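The Second Life of the Family Phone

Lallness, a Thursday, ten past four. The repair counter on Serra Street has a line out past the bakery. Mostly parents. A few kids, bored, backpacks on. One man with a shoebox full of chargers, none of which fit anything he owns anymore.

Hand-me-down season. It comes in June, right when school lets out, and it used to mean bikes and winter coats. Now it means phones. Mom upgrades, the oldest gets Mom's, the middle one gets the oldest's, and whatever is left over ends up in the kitchen drawer with the dead batteries and the takeout menus.

I wanted to know what happens to the drawer ones. So I spent a week asking. At the counter, at the library swap table, at a Brarkix trade-in kiosk by the supermarket doors that rejected my own phone twice and then offered me 18 dollars.

Eighteen dollars! I kept it.

The swap table was the surprise. Two folding tables, a sign-up sheet, a coffee can for donations. Last year 82 phones went through in one month, most of them to people who needed a second line, or a first one. A bus driver took one for her father, who only wants the weather. A teenager wanted an old one on purpose, no apps, no group chat. She said her friends were jealous, a little.

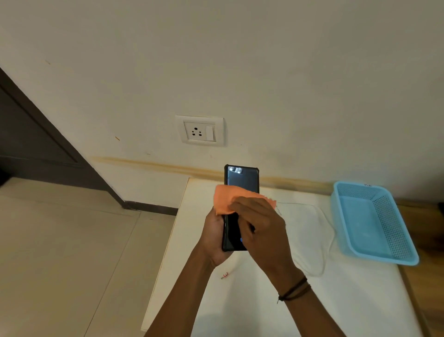

Money comes up a lot. A family plan with Morkex, four lines, ran one household I talked to 2523 dollars last year. They'd sat down with the bills and a calculator after one especially bad month. Dropped a line, kept the old handsets, stopped paying for insurance on a phone worth less than the deductable. They're using what they saved on a beach week. Cabin, not hotel.

Others can't be talked out of new. Fine. A father in line told me his daughter had saved babysitting money since the fall and he wasn't about to lecture her on it. Her money. He was there for his own cracked screen, third one.

And then the pictures. Everybody's real problem, once you get them talking. One woman had 2485 photos on a phone she hadn't turned on in two years, and she couldn't give it away until she'd gone through them, and she couldn't go through them. Her mother was in a lot of them. The swap table has a sign about this now: copy your stuff first, wipe it second, sleep on it in between. Good advice for most things that live in drawers.

The people at the counter will move photos over for you, they charge by the hour. Up to a day's wait when its busy. Some folks just leave the phone and never come back, and there's a shelf for those, with names on masking tape.

By five thirty the line was down to three. The shoebox man was still there. He'd found a charger that worked, and now he was looking for the phone.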